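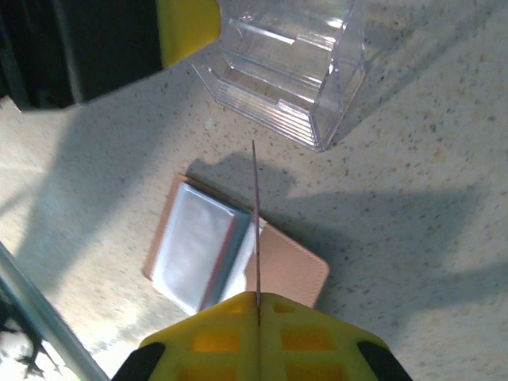

Two arms on one rail — each fine alone, handover misses

Posted in Javness Help > Home builds > Arms and grippers

flollmont_bench

Hi all. Two arms, same kit, both bolted to the front rail facing each other, table behind. Built it over the winter in our shared workshop. Each arm on its own is good, goes where it's told, picks up a card or a thin rod, no fuss. Problem is passing from one to the other. Left brings the thing to the middle, right comes in to take it and it's 3 mm too far forward. Every time. Sideways fine, height fine.

Tried so far:
re-homed both arms
swapped the wrist motors left to right (no change)
slowed everything right down
new cable on the right arm, thought it was pulling

Also get error 2071 on the right arm now and then, usually just after it stretches out to the far side. Might be the same thing, might not. Running the Fleketti control board software, last version but one becuase the new one wouldn't install.

Do I fix it with an offset in the software or is something bent? Would rather not take the bases off again, it was a pig to get them on.
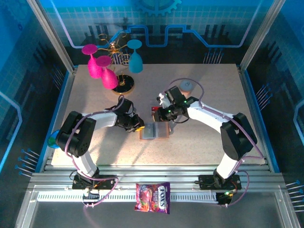 sumampouw_lane

Don't put an offset in yet. You'll hide it and it'll come back when you move the meeting point.

Constant error in one direction, fore and aft only — to me that's a base not sitting square on the rail, or the two bases measured from different edges. I did exactly that. Left one measured from the front face of the extrusion, right one from the slot. Drove me mad for a week.

Quick check, no bases off:
Put a bit of masking tape on the table in the middle, draw a cross.
Send left arm to the cross, fingers shut, mark where the tip lands.
Same with right arm, same numbers (converted to its own side obviously).
Do it again nearer the rail, then again further back.

If the gap stays the same, it's a measuring mistake and you just correct the base position in the config. If the gap grows as you go sideways from the middle, the base is twisted. Slacken the bolts, push it hard against a straight edge, nip up one side then the other, bit at a time. Doesn't need to come off.

Mark with a pencil not a felt tip, felt tip is fatter than your error.

fleketti2

just add the offset, works for me

javness_shed

2071 on mine was a motor not answering in time. Long reach, cable goes tight over the elbow, plug lifts a hair. Changing the cable doesn't help if the new one is the same length and clipped in the same place. Leave a bigger loop at the wrist and clip it further back. Then run the far reach 100 times with nothing in the gripper and watch the log. Mine's been quiet after that.

Separate fault from the miss I'd say. Sort this one first though, a motor that drops out halfway will mess up any measuring you do.

And agree with the tape and cross idea. Do the further back mark properly, it's the one people skip.

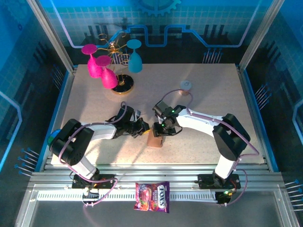
Does the tape check need doing again every time the bolts are touched?

Only the middle cross. If both tips land on the same pencil mark there, leave it alone and carry on. If they don't, do the other marks too.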